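Print this page

Bench notes, small parts sort
May 11, 2022

Long table cleared and wiped down first. The white top is the only one where the little metal bits show up properly, on the green mat they vanish. Milovan Tomić wants all the loose hardware from the Walter fixture in drawers before the next build. Fair enough — last November we lost a morning to one missing piece.

Rule for today: one piece out at a time, look at both ends, decide, put it away. The short silver bars have a blunt taper on one end and a slanted cut on the other, so they go in lying the same way round.
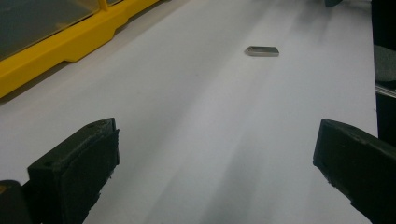 Bag label says 33 bars. Didnt check it against the Cordeiro packing list, Daithí has that. Anything bent goes in the scrap tin. Do NOT mix with the Arnetti bars, near enough the same length but 4 mm is not 3 and they bind.

Talked to Daithí Conneely re: marking the ends with paint pen. He's against it, says it flakes into the slots. Leaving bare for now.

Table notes: keep the area in the middle free, parts waiting go to the far side. The lamp throws a shadow wherever you lean over, worth turning it before starting. Also the pad on one finger is getting ragged. Trim or replace, we have Flindel sheet somewhere.

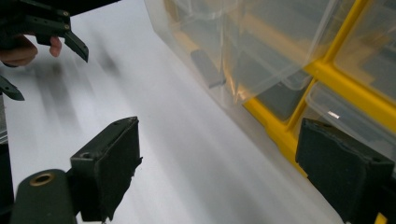 Over the white top, ragged pad at left.

Drawers: the yellow and black organizer, three by three. Plan is bars in the top row, screws and washers in the middle, odds and ends at the bottom. Labels on the fronts, small ones, so you can still see in. Stand it at the far edge of the table, handle up, and dont overfill — drawers stick wehn they're packed.
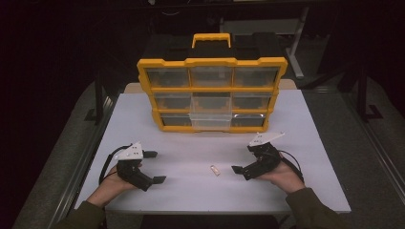 Still to do

— labels (ask Milovan what he wants them to say)
— order 200 more washers
— cut new pad
— Daithí to bring packing list

E-mail this page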